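De : Leen Daher
À : liste Jardins de Hilness
Objet : Re: Châssis froids, orientation et calendrier des semis
Date : 24 janvier 2022

Bonjour à tous,

Je réponds à Tarek, dont le message est repris plus bas, et aussi à ceux qui m'ont écrit en privé.

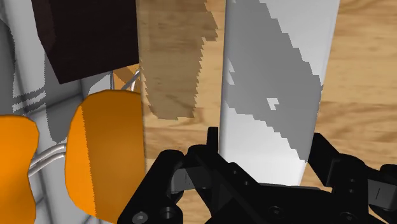 Pour l'orientation, le plein sud reste le meilleur choix sur nos parcelles, mais il faut regarder l'ombre avant de poser quoi que ce soit. Une ombre portée en hiver est longue et coupe souvent une surface en biais, comme sur la grande plaque blanche, où le gris traverse en diagonale et finit en pointe vers le bas, avec un haut à droite qui reste bien clair. Sur un châssis, cela donne un coin qui démarre et un autre où les laitues végètent. Chez moi, la haie de Majdi Abu Hammour prend tout l'angle est jusqu'à onze heures, et j'ai fini par déplacer le coffre de deux mètres.

Le plus simple est de planter un piquet aux quatre coins et de noter l'heure à laquelle chacun passe au soleil. Une seule journée claire suffit. Refaites-le en avril si vous comptez laisser le châssis en place pour les melons.

Pour la couverture, j'ai essayé le verre de récupération et le polycarbonate vendu par Raptis. Le verre garde mieux la chaleur la nuit, mais il est lourd et j'en ai cassé deux carreaux en novembre. Le polycarbonate tient bien à condition de le visser, le vent me l'a emporté une fois. Je n'ai pas testé le film Stillora, si quelqu'un l'a fait je veux bien son avis.

Semis sous châssis dès maintenant : laitue, radis, épinard, oignon blanc. Pour les carottes, j'attends encore trois semaines. Aérez dès qu'il fait doux à midi et refermez avant quatre heures - l'oubli du soir coûte plus cher que l'oubli du matin.

La commande groupée de terreau part vendredi. Il reste environ 200 litres non attribués, dites-moi combien vous en voulez.

Leen

Tarek Twal a écrit :

> Bonjour,
>
> Je viens de reprendre la parcelle 21, côté Vumley, et je voudrais monter un châssis avant la fin du mois. Le mur du fond est orienté sud-est. Est-ce que cela suffit, ou faut-il le mettre au milieu du terrain ?
>
> Lefteris Michailidis me conseille du fumier de cheval au fond du coffre, sur quarante centimètres. Cela me paraît beaucoup pour de la salade. Qu'en pensez-vous ?
>
> Merci d'avance,
> Tarek

PS pour Tarek : j'avais oublié le fumier. Vingt-cinq centimètres bien tassés, puis quinze de terreau, et attendez une semaine avant de semer. Ton mur sud-est convient si rien ne le masque le matin. Majdi Qudah a du fumier à donner, il faut venir avec ses sacs.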